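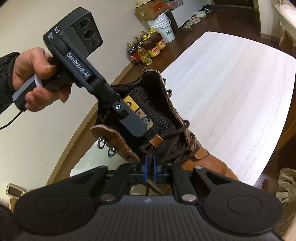 Leather lace-up boot, brown

Boot and Shoe Repairer (bench position, full time)
Portela Shoe Repair, Feltcombe

Portela Shoe Repair is hiring a repairer for our Feltcombe shop. The position is open now and we would like to have someone at the bench by December. Hours are 40 a week. The shop opens to customers at 9:30 a.m. and bench staff start at 8.

About the shop

We repair footwear for walk-in customers and by mail. Most of what comes through the door is work boots, hiking boots and welted dress shoes, with a steady amount of bags, belts and the occasional saddle strap. Mail orders now make up a large share of the boots. We also handle warranty repairs for Trekov, which come in batches and have their own paperwork.

You would work with Parveen Sandhu, who runs the bench, and Nivaldo Holanda, who does finishing and most of the patching. Maham Sial is at the counter and writes up the tickets.

The work

Full and half resoles on welted and cemented construction
Heel replacement, including stacked leather heels
Welt repair and partial rewelting
Replacing eyelets, speed hooks and pull tabs
Stitching tongues and gussets, patching linings, rebuilding heel counters
Stretching
Cleaning, conditioning and re-dyeing
Zipper replacement on tall boots (winter, mainly)

Cemented hiking boots are the part of the job that new people find slow. The old sole has to come off clean, the bottom has to be roughed evenly, and the cement needs its full time before pressing. We don't rush these. A boot that comes back with a lifting toe costs us a second repair and the return postage.

You will also be asked to look over incoming boots with the counter and say what they need. Some boots are not worth the price of the repair and we tell the customer that before we take any money. If you have worked somewhere that took in everything, this may be an adjustment.

What we are looking for

At least 2 years of paid bench work in shoe repair, bootmaking or orthopedic footwear. Saddlery or heavy leather upholstery will be considered if you can show us footwear you have done on your own time.

You should be comfortable on a finishing machine, a sole stitcher and a patcher. Ours are older machines and you will need to do everyday upkeep on them – oiling, needles, belts, clearing the dust collector. We have a technician for anything bigger.

Hand stitching matters here. We will ask to see it.

The job is done standing for most of the day. There is some lifting when leather and sole sheets are delivered, up to 40 pounds. We use solvent cement and dyes at a vented station, and respirators are supplied.

You do not need a driver's license. You do not need a diploma.

Pay and conditions

Pay is hourly and depends on experience. We will give you the range when we first call, and the rate is settled in writing before you start. There is a raise review after the first 4 months and once a year after that.

Paid vacation, paid sick days and the usual public holidays. The shop closes between Christmas and New Year's and that week is paid on top of vacation. Aprons, knives and hand tools are provided. Plenty of people prefer their own knives and hammer, and that's fine – there is a locking drawer at each bench.

Overtime comes up in the fall, when everybody gets their boots out of the closet at once. It is paid and you can say no to it.

There is parking behind the building. The Feltcombe bus stops across the street.

How to apply

Send a short letter and a list of where you have worked, with dates, to Érica Honorato at the shop. Include photos of up to 8 finished repairs. Phone photos are fine. Before-and-after pairs are the most useful, and please say what you did on each and what was done by someone else. You can also bring the letter in by hand, any time before 5 p.m.

People we want to meet will be asked in for a paid bench day. You will do one resole and one upper repair on stock boots, at your own pace, and have lunch with us. Parveen will go over the work with you the same afternoon.

We will write back to everyone who applies. Questions about the machines or the type of work can go straight to Parveen. Anything about pay or start dates, ask Érica.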